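We drove out to the Flilbridge wedding fair in January with a thermos, a tote bag and a guest list that keeps growing (288 names as of last night, help!). My fiancé was there for the cake. I was there for everything.

The fair takes over the old Julach mill, right on the river, and they open the doors at 10 a.m. Go early! By noon the line for the dress racks went down the stairs and out past the ticket desk, and we'd already had a good slow look by then. There were 166 stands this year, spread over two floors, with the florists and caterers downstairs and the venues, bands and paper people up top.

Flevance was the stand I'd been waiting for, and I loved it. They grow most of their own flowers, and in winter they work with dried grasses, seed heads and forced bulbs, so nothing on the table looked like the usual roses in a ball. The woman there let me put together a little bouquet myself and then gently took half of it out again, and of course it was ten times better. They do weddings within an hour of town and book up by spring.

Lunch was tastings, basically. Tsikata do a sit-down family-style menu with big shared platters, and the peanut stew with greens was the best thing I ate all day (I went back, twice). They'll cook for up to 300, so our list just squeaks in, and they bring their own serving dishes and staff. Ask about the late-night snack box if you're having dancing!

At 2 p.m. we joined the tour of the mill itself, which you can also rent. The big hall upstairs has gorgeous light and a floor made for dancing, and the day rate with tables and chairs is $1,836 in the off season. Parking is tight and the stairs are steep, but there's an elevator around the back by the kitchen. I'd want to see it again at night before signing anything, and they were happy to set that up.

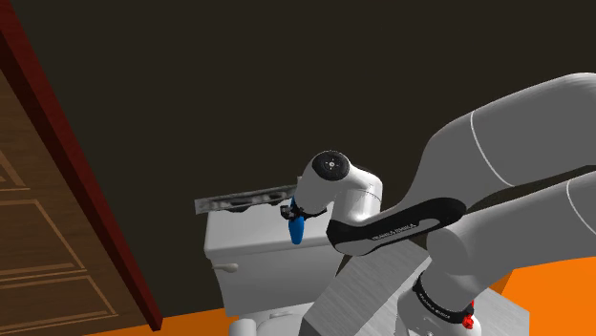
We finished with the bands, who each get 15 minutes on the small stage, and I danced in my snow boots to a brass group I'd never heard of. Tickets for next year go on sale in the fall, and my sister has already asked to come along.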